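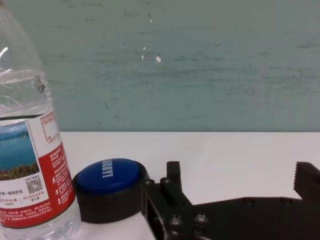
"People ask me if it can fold a shirt," says Detlef Thiele. "I tell them, first ask me if it can press a button."

Thiele leads a small team at Prodis, a company that tests robot arms for simple work in homes and small shops. He came to this job after many years of repairing packing machines, and he speaks about robots in the way a mechanic speaks about cars. He likes them, but he does not believe what the brochure says.

I visited him to hear how far the machines have come. The short answer, he told me, depends very much on what stands next to the thing the robot must touch.

"A button alone on a table is a solved task," he said. "You put a water bottle beside it, and now the arm must think about two objects. The bottle is clear plastic, it reflects the light, and behind it you can see the table. For a camera this is a difficult object. The label helps, because it has color. Turn the bottle a little and the label is gone."

I asked if people at home would accept a machine which has problems with a bottle of water. He laughed and said that people accept many things from a dishwasher. "You must load it correctly, you must not put the wrong glass inside, and still everybody loves it. The question is how much you must arrange your kitchen for the machine. With a dishwasher it is a little. With an arm today it is still a lot."

Last June his team began to keep a record of each attempt at a group of small chores. There are 1,562 attempts in it now. The chores are not exciting: press a button, move a cup, put a sponge in a bowl, close a drawer, take a package from a shelf, wipe a tray. In the most recent round, a set of 303 attempts done without any help from a person, the arm finished the chore in 77 percent of the cases.

"It sounds good until you live with it," Thiele said. "Imagine you ask your son to close a drawer and one time in four he leaves it open, or he pushes it so hard that the cups fall. You would close the drawer yourself."

He is more hopeful about shops. For 6 weeks the team worked with Weidemann, a household goods store in Cerkham, where an arm on a fixed table put small packages into bags for the customers who order ahead. The packages had only a few shapes and the light did not change. The manager was satisfied and has asked for a second test. But the arm was slow, and in the busy hours before closing the employees did the bagging by hand.

"They were very polite to it," Thiele remembered. "They waited for it like you wait for an old man at the door. Then at five o'clock they did not wait anymore."

I wanted to know what is missing, the hands or the brain. He did not like the question. The gripper, he explained, is two fingers with screws in them, and a person wearing thick mittens can still do many chores. So the hands are not the excuse. On the other side, a person in mittens feels when the bottle begins to tip, and most grippers feel very little.

"When I reach for something, my arm passes the other things and I do not notice it. I know where my elbow is. For the robot, a few millimeters beside the bottle is a big event. It goes around it too far, or it goes too near. We spend days on this."

A competitor, Cleteo, has said that it will sell a kitchen arm to families soon. Thiele has seen the demonstration and found it well made. He would like to see it again in a kitchen where children have eaten breakfast – "with the milk open and the jam on the handle."

Would he buy one for himself? He thought for quite a long time. For his mother, maybe, he said, who has pain in her fingers and cannot open jars or lift a full pot. If a machine could do only these two things, and do them every day, she would not care that it cannot fold shirts. But opening a jar is still one of the hardest chores on his list, and the team has not put it in the record yet.

"We tried it for one afternoon," he said. "Then we went back to the drawer."

The second test at Weidemann will use the same table and a faster arm. Thiele has asked the store to keep the old bags, because the new ones are thinner and they stick together.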